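The Sheet Behind the Table

Gayan Sheikh irons at six in the morning. Sheets mostly. He has 34 of them folded on a shelf in the back of Mridha, the little secondhand shop he runs in Rondcombe, and most will end up hanging behind a teapot or a pair of boots at some point before Christmas.

Selling online did this. April was when he gave up on the kitchen counter. Too many tiles, too much toaster. A lamp he'd listed at $74 sat for weeks, then he shot it again in front of a plain white cloth and it went overnight. Same lamp. Same price.

"I thought it was luck," he says. "So I redid everything." Everything being 1157 listings. He is still redoing them.

The method, such as it is. Clear a table, white if you have one. Hang the cloth behind it from anything that will hold, a curtain rod, a shelf edge, two nails. Let it drop to the tabletop. Daylight is best but a lamp will do if you keep it off to the side. Wipe the table, then wipe it again, becuase crumbs show up like boulders.

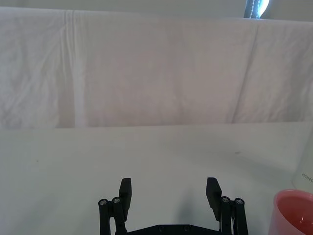 Creases are where people fall out. Sheikh's sister, who handles the clothing side, wants every last wrinkle steamed flat. He is softer on it. Small puckers wash out in the light, he says, and no buyer ever wrote in about one. Long folds are another matter. A hard line running top to bottom will look like it's growing out of whatever you put in front of it, and a vase with a stripe behind its neck looks broken. Roll your cloth on a tube, don't fold it. He learned that from a packing clerk at Brullidance, where he used to work weekends.

Fabric? Cotton, heavy as you can get. Polyester shines. Cheap white goes a bit pink or gray depending on the hour, so shoot the whole batch in one go or your cups won't match eachother. Budget $20 for the cloth and don't go over it. A spray called Wastamix gets passed around the sellers' groups as a crease cure. He tried it once and went back to the iron.

Next up is a box of brass candlesticks, and he still hasn't found the clips.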